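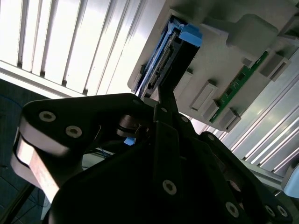
Hex socket screws, black links

From: Renzo Mancuso
Date: 29 May 2026
Subject: Re: [fasteners] Threadlocker on small stainless screws

On Friday, Jascombe wrote:
> We had 2 M3 screws back out of the Hattori pump bracket at
> the Lullville site after 300 hours. Both had medium-strength
> threadlocker on them. Is the next grade up the right answer,
> or should we go to a wedge washer?

Neither, until you know whether the adhesive cured. Anaerobic threadlocker needs metal ions to set, and stainless is a poor source of them. On bare stainless into anodized aluminum the cure can take days, and in a cold shop it may stall short of full strength.

Look at the threads on the screws that came out. White powder or flakes mean it cured and then broke. A wet film means it never set. If it is wet, clean both threads with solvent, let them dry, use the primer, and leave the joint alone overnight.

If it did cure, check preload first. The Trokport drawing, sheet 117, gives a torque for dry threads. Liquid threadlocker changes the friction, so the same wrench setting gives a different clamp load. Revision 511 was supposed to add a second value and I don't see it in my copy.

I would stay away from the high-strength grade at M3. You will need heat to get it out, and the hex socket will often round before the bond lets go.

Which washer is under the head now? The parts list says plain, the assembly sheet says split.

Renzo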